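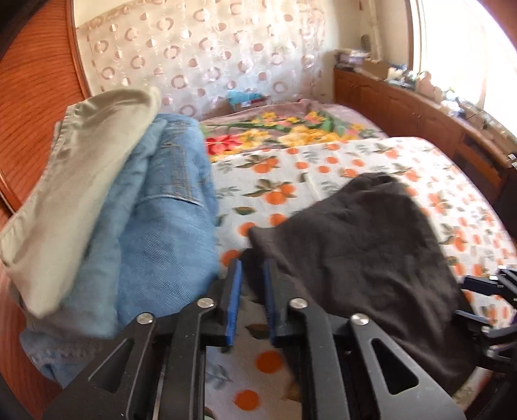
Folding trousers along the crease first and only then in thirds is what resolved the same difficulty in our building, according to Humaira Ghauri, whose comment was moved here from a related thread on shelf storage.

Embridge Household Help
Section: Clothing and Linen
Topic: Folding and stacking trousers of different fabrics

Question
Submitted by Zarmeena Qureshi

I am responsible for the clothing room at a residential training center. Residents receive their clean laundry in stacks, which are folded on a bed in the spare room and then carried to open shelves. The shelves are 22 inches wide and the usable depth is slightly less than that.

Our difficulty is with trousers. Cotton trousers and denim are placed in the same stack, and the stack leans to one side before it reaches the shelf. Softer garments in dark colors, such as knit lounge pants, do not keep a fold at all and are generally left until the end. I have been asked to prepare a written procedure for September. I would be grateful for guidance on the following points:

Whether trousers should be folded lengthwise first or brought waist to hem first.
Whether denim should be kept separate from lighter fabrics.
How soft garments should be handled so that they remain folded on an open shelf.

The room does not have a table, and purchasing one is not possible this year. The bedspread is a thin patterned cover over a fairly soft mattress.

Answer 1
Submitted by Shoaib Orakzai
Marked as accepted

Fold lengthwise first. Hold the trousers by the waistband, bring one leg over the other, and lay them down with the outer seams together. The seat will form a point that projects beyond the line of the legs. Turn that point in so that the long edge is straight. If this step is omitted, every pair in the stack will be wider at one end, and the stack will lean in that direction.

Next, bring the hem up to a point just below the waistband, and fold the remaining length in half or in thirds according to the depth of the shelf. For a 22-inch shelf I would suggest thirds, which should allow two stacks side by side for most adult sizes.

Denim may remain in the same stack provided that it is at the bottom. Lighter cotton trousers go above it. Alternate the direction of the thick folded edge from one pair to the next. In our facility the limit is eight pairs per stack, and taller stacks are returned to be divided.

On a soft mattress, smooth each garment with the flat of the forearm before the second fold. A hand alone presses the fabric into the bedding and leaves creases running diagonally across the leg. You may also place a sheet of stiff cardboard under the work. We cut ours from a shipping carton, and it has been satisfactory.

Answer 2
Submitted by Ott Dambrauskienė

Rolling is better. It takes less time and the shelf does not matter.

Comment from Zarmeena Qureshi: Thank you. Our shelves are open at the front and have no lip. Would rolled garments stay in place?

Comment from Ott Dambrauskienė: Use a basket.

Answer 3
Submitted by Sobia Sandhu

The accepted answer does not address the third point, so I will add a note on soft garments.

Knit and fleece fabrics should be spread out completely before folding, including the waist, which tends to bunch. Draw the waistband flat with both hands and let the garment rest while you fold the next pair of trousers. Fold it lengthwise, then into thirds from the hem, and tuck the last third into the waistband opening. The result is a closed packet that can be lifted without coming apart.

Keep these packets in a stack of their own. Placed on top of cotton trousers they slide, and placed underneath they compress unevenly. We process some 65 items in a morning with two people, and separating the soft garments at the start has reduced the amount of refolding considerably.

I would also recommend that finished stacks be kept on one side of the bed and unfolded garments on the other. When both are in the middle, the finished stack is disturbed each time a garment is pulled across.

Comment from Shoaib Orakzai: I agree regarding the waistband. It does not work with drawstring styles unless the cord is placed inside first.

This topic is open to further answers. Related topics: Storing fitted sheets; Labeling shared shelves; Sorting before the wash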